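Gallery: The Week the Gripper Wouldn't Let Go

I've been promising to put this page up since September, and a couple of you have nagged me for it (hi, Liam). It's the write-up of our grip fault on the table-clearing setup, the one where the fingers closed on something soft and then just kept on closing. I'm not a great photographer and I'm a worse note taker, so there's more talking than gallery on this page. Sorry! Scroll down if you only came for the ketchup.

Quick background for anyone new. We run a small arm at Nenby that picks toy food off a table and puts it on plates. All the pieces are soft, we mix them up between runs, and the arm is supposed to work out what's what and pick it up without mangling it. The fingers came from Jaunzems and the control box is a Clukine, and up to this point the two of them had gotten along fine. We were 1,206 picks into the long run and I was feeling pretty smug.

Then on a Saturday, a little before lunch, it grabbed the ketchup bottle and stalled. The fingers had shut on the neck, the arm had stopped where it was, and the screen said everything was normal. Grip state: OK. Force: OK. Meanwhile I could hear the motor singing away, a thin high whine that I'd never heard out of it before. I said something I won't type on here and hit the stop button.

And this is the part I'm least proud of – I reached in. The stop cuts the arm, so I figured the whole thing was dead, and I went to wiggle the bottle loose with my left hand. It doesn't cut the fingers. They're wired to hold on when the arm stops, so that a part doesn't get dropped, and I knew that, I'd even read it out loud to other people. The bottle slid, the fingers closed the rest of the way, and they got the tip of my glove. Just the glove, thank goodness, with a bit of empty fingertip in it. Evaristo Olvera was at the next bench and he pulled the plug out of the wall while I stood there saying "huh" over and over.

So we stopped for the day, wrote it up as a near miss, and started trying to get it to happen again with everybody's hands well out of the way.
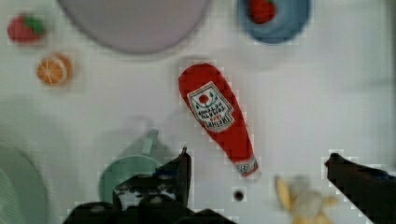 Wrist camera view during the ketchup bottle tests, with the neck end toward the fingers.

The bottle was the troublemaker nearly every time. It's a plush Heinz one, and the neck is so much narrower than the body that the fingers have a long way to travel before they feel anything. When they do meet it, it squashes. The control box waits for a nice clear bump in the motor current to tell it "okay, you've got something," and a squashy neck gives you more of a slow ramp. No bump, so it keeps squeezing.

It should have timed out, of course. There's a limit of 4 seconds on closing, and after that it's meant to back off and complain. Liam Wragg spent a whole evening in the logs and found that the timer started over each time the fingers moved even a hair, and on soft stuff they're always moving a hair. So the 4 seconds never ran out. He sent me the log line at 11 at night with no message, just a row of exclamation points.

We ran the bottle 26 times with the old settings and got the endless squeeze on 8 of them. All 8 were neck grabs. When it went for the fat part of the bottle it behaved perfectly, which I guess is why we'd gone so long without seeing it. Most of the time the camera picks the body and the neck never comes into it.

What we changed: the timer now starts once and stays started. There's a hard cap on motor current, set low enough that I've let it close on a pencil and the pencil was fine. Brimimex made us up a little cutoff box with a big red knob that kills power to the arm and the fingers together, and it lives on the front edge of the bench. Oh, and there's a laminated card taped next to it that says STOP IS NOT OFF in Evaristo's handwriting. I walk past that card every morning and yes, I know who it's aimed at.

The long run is going again and the bottle is back in the mix. If any of you have the same fingers and box, please check your close timer before you put anything squishy in there, and drop me a note if yours resets too. Liam is keeping a list.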